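Residents of Malabanan House share the kitchens on each floor, and the condition of the counter is the matter most often raised with the housing office. The procedure that follows applies to every shared kitchen and should be completed after each meal is prepared.

## Before you begin

Supplies are kept in the cabinet under the sink. You will need:

- two clean cloths
- dish soap
- the 500 ml spray bottle marked "Counter"
- a small bowl for peels and scraps

Do not use scouring powder or steel wool on the countertop. Either will dull the finish, and the damage cannot be repaired by the residents.

## Procedure

1. Collect peels, crumbs and bits of fruit in the bowl. Check the front edge and the strip along the wall tiles, where small pieces are easily missed. Empty the bowl into the food waste bin.
2. Sort bags and wrappers. A bag that is clean and whole may be folded and placed in the drawer. All others go in the trash.
3. Move whole fruit to the fruit bowl on the dining table. Fruit left by the window ripens quickly and attracts flies in warm months.
4. Wash the cutting board on both sides with dish soap, rinse it, and stand it upright to dry. It should be returned to the counter only when fully dry.
5. Spray the counter lightly and wipe from the wall toward the front. Turn the cloth as it becomes soiled.
6. Rinse the sink, wipe the base of the faucet, and dry both with the second cloth.
7. Wipe the windowsill. Bottles and packages may be stored there overnight if they are closed. Opened food must be labeled and placed in the refrigerator.

## Stains

Citrus juice and tea should be wiped up at once. If a mark remains, cover it with a damp cloth for ten minutes and wipe again. Marks that do not lift should be reported to Genalyn Sison at extension 1784. Please give the floor and the kitchen number when you call.

Replacement cloths are issued at the front desk until 8 p.m. Used cloths go in the laundry bin by the desk and should not be left hanging over the faucet. 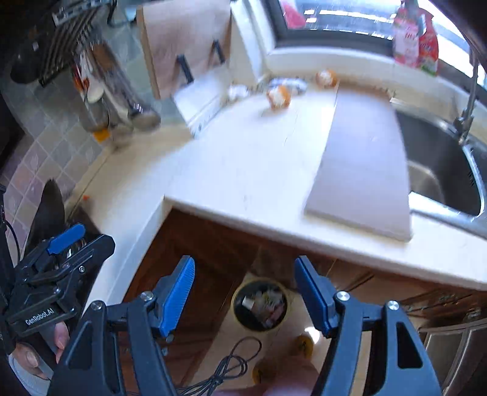
Requests for additional spray bottles should be made at the same desk, and the empty bottle must be returned at that time.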